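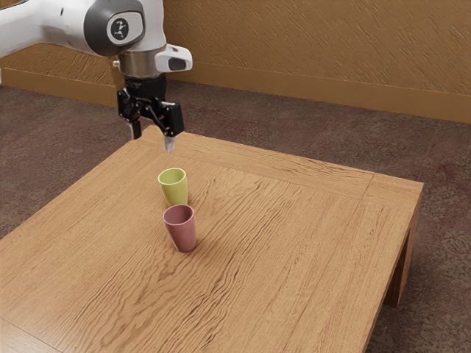
시뮬레이터 속 작업대. 연두색 컵이 뒤, 분홍색 컵이 앞.

컵 두 개를 겹치는 일에 두 달째 매달리고 있다. 사람 손으로 하면 설거지 끝나고 무심코 하는 그 동작이다. 분홍 컵을 연두 컵에 넣든 연두 컵을 분홍 컵에 넣든 상관없다. 들어가기만 하면 된다. 그런데 안 들어간다.

지난 글에서 공유 작업실 Illach에 자리를 하나 얻었다고 썼는데, 거기 있는 팔은 예약제다. 한 번에 두 시간이고 내 차례는 대체로 밤 아홉 시 이후에 돌아온다. 퇴근하고 가서 전원 넣고 영점 잡고 나면 한 시간 반이 남는다. 그래서 어지간한 건 집에서 시뮬레이션으로 먼저 돌려보고 가기로 했다. 프로젝트 이름은 Luto. 뜻은 없다. 폴더를 만들 때 이름이 필요했고, 'test_final_2'보다는 나아 보였다.

시뮬레이터 안에 방을 하나 꾸몄다. 꾸몄다기보다는 기본 재질 목록을 위에서부터 눌러본 결과에 가깝다. 황토색 벽에 적갈색 카펫, 나뭇결이 소용돌이치는 낮은 탁자. 완성하고 보니 외삼촌댁 거실이다. 바꿀까 하다가 정이 들어서 그냥 뒀다. 로봇 팔은 이런 데서 일하기엔 지나치게 반짝거리지만, 본인이 불평한 적은 없다.

문제는 접근 자세였다. 처음에는 그리퍼를 수직으로 곧장 내렸다. 손가락 하나는 컵 안, 하나는 컵 바깥. 테두리를 집겠다는 계획이었고 종이에 그렸을 때는 훌륭했다. 돌려보니 뒤쪽 컵을 집으러 가다가 앞쪽 컵을 먼저 넘어뜨렸다. 컵 간격을 좁게 둔 내 탓이다. 간격을 벌리면 되지 않느냐고 묻는다면, 맞는 말이고, 오기로 안 벌렸다.

그다음 일주일은 충돌 모델에 썼다. 컵을 속이 꽉 찬 원기둥으로 잡아놨다는 걸 엿새 만에 알았다. 화면에는 속이 빈 컵이 멀쩡하게 그려지는데 물리 엔진이 보기에는 그냥 말뚝이었던 것이다. 말뚝에 말뚝을 넣으려고 900번쯤 시도했다. 로그를 뒤져 보면 팔은 매번 같은 높이에서 멈췄고, 나는 매번 힘 제어 값을 만졌다. 둘 중 일관성이 있는 쪽은 팔이다.

컵을 얇은 벽 조각으로 쪼개서 다시 만드니 드디어 손가락이 안으로 들어갔다. 이번에는 컵이 떨렸다. 마찰을 올리면 덜 떨리고, 더 올리면 손가락에 붙어서 안 떨어진다. 마찰을 올린 상태로 돌린 영상을 보면 팔이 컵을 놓고 싶어서 손을 터는 것처럼 보인다. 926번 실행에서 처음으로 컵이 컵 안에 들어갔다. 밤 한 시였고, 옆집을 생각해서 작게 소리를 질렀다. 같은 설정으로 다시 돌렸더니 탁자 밖으로 날아갔다. 난수 시드를 고정하지 않았다. 고정하는 법은 안다. 안 했을 뿐이다.

경로 계획은 Bisht로 하다가 Voduso로 갈아탔다. Bisht가 나쁜 건 아닌데 설정 파일이 여섯 개로 나뉘어 있고 그중 어느 것이 이기는지를 매번 잊어버린다. Voduso는 파일이 하나다. 대신 오류 메시지도 하나다. '경로 없음'. 관절 한계에 걸려도 경로 없음, 컵 이름에 오타가 나도 경로 없음. 인생 상담을 해도 같은 답이 나올 것 같다.

지금은 그리퍼를 조금 기울여서 연두 컵 뒤쪽 위에서 손가락을 벌린 채 기다리게 하고, 거기서부터 천천히 내리는 방식으로 하고 있다. 대기 자세를 따로 두니까 앞 컵을 건드리는 일이 확 줄었다. 내려가는 속도는 아직 답답할 만큼 느리다. 차 한 잔을 우려 와도 아직 내려가는 중이다.

10월에는 작업실 예약이 두 번 잡혀 있다. 같은 모양의 컵을 구하러 동네 생활용품점에 갔는데 손잡이 달린 것밖에 없었다. 손잡이는 모델에 없다. 인터넷으로 주문했고, 최소 수량이 열두 개라서 당분간 집에 오는 손님은 전부 플라스틱 컵으로 물을 마시게 된다. 컵이 도착하면 지름부터 재서 모델 수치를 고칠 생각이다. 시드 고정은 오늘 밤에 한다.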